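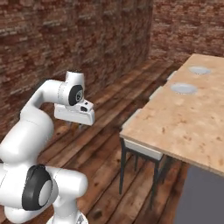

Inicio | Experimentos | Máquinas | Glosario | Para docentes

Buscar en la web: escribe una palabra

Categoría: Robótica para primaria

Cómo se le enseña una tarea a un brazo robótico

10 de octubre de 2022

Un brazo robótico no sabe hacer nada cuando sale de la fábrica. Tiene motores, tiene articulaciones y tiene un ordenador que los controla, pero le falta saber qué movimientos debe hacer y en qué orden. Una forma de dárselos es escribir un programa. Otra es enseñarle la tarea con una demostración. En este texto se explica la segunda.

Las partes del brazo

Un brazo robótico está formado por piezas rígidas llamadas eslabones. Entre un eslabón y el siguiente hay una articulación, que permite girar. Tu propio brazo funciona de manera parecida: el hueso que va del hombro al codo es un eslabón y el codo es una articulación.

Al final del brazo se coloca la pinza. Muchas pinzas tienen dos dedos que se acercan para sujetar un objeto y se separan para soltarlo.

En cada articulación suele haber un sensor que mide el ángulo de giro. Ese sensor se llama codificador. Si el ordenador conoce todos los ángulos y la longitud de cada eslabón, puede calcular en qué lugar está la pinza.

Primera forma: guiar con la mano

El robot se pone en modo de guiado. En ese modo los motores hacen solo la fuerza necesaria para que el brazo no se caiga por su propio peso. Una persona adulta lo agarra y lo lleva por el camino correcto: bajar hasta el objeto, cerrar la pinza, subir, desplazarse y abrir la pinza.

Mientras tanto, el ordenador anota los ángulos muchas veces por segundo. La lista completa se llama trayectoria. Por ejemplo, si anota 38 veces por segundo y la demostración dura 12 segundos, la trayectoria tiene 456 anotaciones.

Segunda forma: el control remoto

También se puede mover el brazo sin tocarlo. Esto se llama teleoperación. La persona usa un mando, una palanca o un segundo brazo más pequeño, y el robot repite sus movimientos.

La teleoperación sirve para robots que están lejos o que trabajan en lugares peligrosos. También sirve para robots simulados, que existen únicamente dentro de un ordenador. Un robot simulado tiene eslabones, articulaciones y pinza, y se mueve en una habitación dibujada con su suelo, sus paredes y sus muebles. Si choca contra una mesa, se reinicia el programa y se vuelve a empezar.

El simulador escolar Vandano funciona así. Su ejercicio inicial, llamado Fadora, consiste en llevar la pinza desde un lado de la mesa hasta un punto situado encima del tablero.

¿Por qué hacen falta muchas demostraciones?

Si el robot solo guarda una trayectoria, la repetirá siempre igual. Cuando el objeto esté un poco más a la derecha, la pinza se cerrará en el aire.

Para evitarlo se graban muchas demostraciones, cambiando cada vez la posición del objeto. Después, un programa de aprendizaje compara las grabaciones y busca la relación entre lo que miden los sensores y el movimiento que hizo la persona. En el taller Sornthorpe se grabaron en julio más de 406 demostraciones de una misma tarea. Otras 36 se descartaron porque la pinza había golpeado la mesa.

Una demostración mala también enseña, pero enseña el error. Por eso se revisan todas antes de usarlas.

Prueba en clase

Necesitas un vaso de plástico, una goma de borrar y una pareja.

1. Una persona hace de robot. Cierra los ojos y deja el brazo flojo.
2. La otra le guía la mano despacio hasta la goma, espera a que la agarre y la lleva hasta el vaso.
3. El robot repite el movimiento sin ayuda y con los ojos cerrados.
4. Se mueve la goma un palmo y se prueba otra vez.

Apuntad en el cuaderno qué ocurre en el paso 4 y qué información le faltaba al robot.

Palabras nuevas

Eslabón: pieza rígida del brazo.
Codificador: sensor que mide cuánto ha girado una articulación.
Trayectoria: lista ordenada de posiciones.
Teleoperación: manejo de una máquina a distancia.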